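What the Score Leaves Out

Every spring our school sends a robotics team to the Florkavow, and every spring the parents get an email with a number in it. This year the number was 1542. I read it three times and still could not have told you what our kids learned.

I should say where I stand. I helped coach the Womomthorpe club for 2 seasons and I liked it. The students are bright and they work late. My complaint is with what we ask them to work on.

The contest went virtual a while back. Teams no longer haul a robot across the state in the back of a van. They get a simulator called Stisico, a set of household tasks, and a deadline in April. The program runs 43 trials on each entry and hands back a score. It is cheaper, and small schools can enter, and those are good things. I would not go back to bake sales for motor parts.

But go and sit in the lab at four in the afternoon and listen to what the students talk about. They talk about the scoring. They know which task pays the most and which one can be skipped. One pair spent most of February changing a single setting up and down and running the trials again. When I asked why the new value was better, they showed me the score. 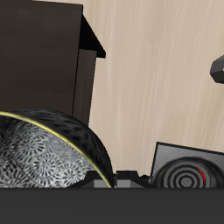 A simulated view from the club's kitchen task, with the patterned bowl at left.

I have heard the claim that this is how real engineers work now. Maybe so. Real engineers also get told no by a loose screw or a dead battery, and they have to find out which one it was. In Stisico the bowl is always a perfect bowl. If a run goes badly you press reset, and the world is put back the way it was. A kid can do that all winter and never once have to guess what went wrong with a thing in her hands.

The Walczak grant, which pays for our computers, makes it worse. Renewal depends on placing in the top half. We came in 39th, which was good enough, and so next year will look the same as this year.

I would like to see one change. Let each team turn in two pages, in plain words, on a run that failed and what they think caused it. Have a person read it and make it worth as much as the trials. Some teachers tell me that would be hard to grade fairly. I'm sure it would. We grade essays on The Great Gatsby every year and get by.

Until then, I'd ask the school to leave the number out of the email and let a student write it.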